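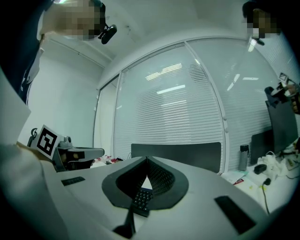
Himard folding step stool, two steps, 11 inches to the first tread. Had it since May. Short version: good stool, annoying latch, buy it if your kitchen is small and your cabinets are tall.

Longer version, typed on my lunch so bear with me.

Why I needed one. Upper cabinets in this apartment go all the way to the ceiling. Whoever designed them was a giant or hated tenants. Had been standing on a dining chair. The dining chair has a wobble. You see where that goes.

Looked at two others first. The Kultberg one is prettier, no question, and it's the one you see in everybody's kitchen. But it doesn't fold, and it has that slot in the top step for carrying that my toe finds every single time. Used my sister's for a week. No thanks. The other was a Tretdale three-step, which is really a small ladder with a handrail. Very solid. Also very big. Folded it still stuck out past the side of my fridge, so back it went. Return was painless, credit to them for that.

So, the Himard.

Setup: none. Comes out of the box in one piece. Plastic bag over it, cardboard on the feet, a leaflet in tiny print. Smelled a bit rubbery the first few days. Went away once I left it by the open window.

Size: folds flat enough to slide between fridge and wall. This was the whole point for me. Measure your gap before you order, with the feet in mind, becuase the feet are wider than the rest of it and the listing only gives you the frame. I had to shove the fridge over a bit.

Treads: ribbed rubber, deep enough for my whole foot in slippers. Socks are fine too. Wet feet I wouldn't. The ribs collect flour and cat hair and god knows what. An old toothbrush gets it out, a cloth just smears it. If you bake a lot get the gray and not the black, I got the black, you can see every crumb on it.

Stability: very good on tile. On the vinyl in the hall it creeps if you lean sideways. Slightly. Enough that I now get down and move the stool like an adult instead of reaching. On carpet it's okay, bit spongy, wouldn't paint a ceiling off it.

The latch. OK. There's a red latch under the top step that locks it open and you have to press it in while lifting the step to fold. Stiff. Really stiff at first, I was using both hands and a knee. Loosened up after a couple weeks of daily use and then a drop of oil on the hinge pins did the rest. Now it's one hand most days. But if you've got arthritis or weak hands try it in a store first. My mother can open it and cannot close it, so at her visits it just lives open in the middle of the floor and we all walk around it. Also it pinches. Keep your fingers off the crossbar. I've been got twice.

Noise: clacks when it opens. Loud clack. Not a 6 am item if people are sleeping.

Weight: light enough to carry in one hand with a bag of rice in the other. The top hoop makes an OK handle, no padding, fine for short trips. I also use it to sit on when I'm doing the bottom drawers, comfier than expected.

Feet: one of the rubber caps came off in month two. Just popped off when I dragged it, my fault, you're meant to lift. Emailed Himard. Reply came next morning, asked for the model number (1183, it's on the sticker under the bottom step, not on the box, took me ages to find) and they mailed two caps free. Didn't ask for a receipt. Pushed on with a bit of dish soap. No trouble since.

Price. I bought mine at Wickramasinghe Hardware, the one with the paint counter at the back. It was a little more than online but I got to stand on it in the aisle first, and I'd pay extra for that again. They had the white one out of the box too. The white scuffs, the floor model was already marked up along the legs.

Things I'd change: softer latch, a color for the latch that isn't that red, and a hook or loop so it could hang on the back of a door. It slides down the wall if you lean it wrong. I stuck a felt pad behind mine. Looks terrible, works.

Would I buy it again, yes. Four stars. Would be five without the latch. Top shelf is now where I keep the big pots and the good platter, and the wobbly chair has gone back to being a chair. Still wobbles, need to glue that.

Edit: someone asked if it fits under a bed. Fits under mine, but mine's on risers. Lying flat it's as thick as the feet, so measure those.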